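Informe parcial, grupo 2. Apartado de compras y presupuesto (octubre)

## 3. Qué tenemos y qué falta

Presupuesto total del proyecto: 400 €. Gastado hasta ahora, 158 € en la pinza de Nomside y los cables. Queda lo demás para la segunda fase, envíos incluidos.

El puesto de prueba sigue igual: mesa blanca, cesta de mimbre y cubos de colores. Los cubos de madera valen, no hace falta comprar mas. La tarea es recoger y dejar en la cesta, un cubo cada vez.

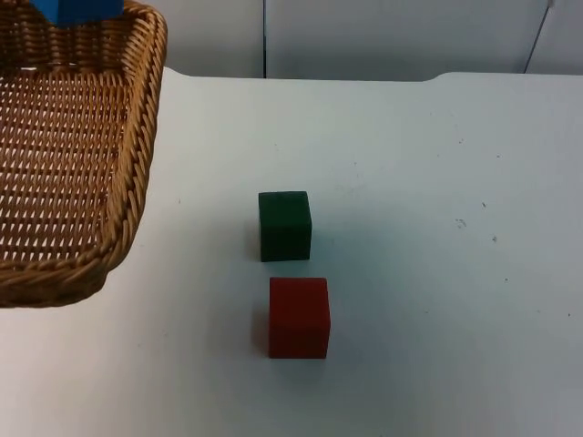

## 4. Compras pendientes

- **Cámara fija de repuesto.** Prasix pide casi 39 € sin soporte. Bilenbridge más barata pero plazo largo, descartada por ahora.
- **Lámina mate para la mesa.** La superficie tiene motas y roces, a la segmentación no le gustan. Probar antes a limpiarla, gratis.
- **Luz difusa.** Los cubos dan sombra hacia la izquierda, suave pero se nota. Pedir precio.
- **Segunda cesta.** Baja prioridad. El trenzado deja huecos por los que se ve la mesa, quizá mejor una de fondo liso.

## 5. Riesgos

Si la pinza falla no hay dinero para otra igual. Plan B: préstamo del laboratorio Li, falta confirmarlo por escrito. Los gastos de envio van sin cerrar, revisar antes de la entrega.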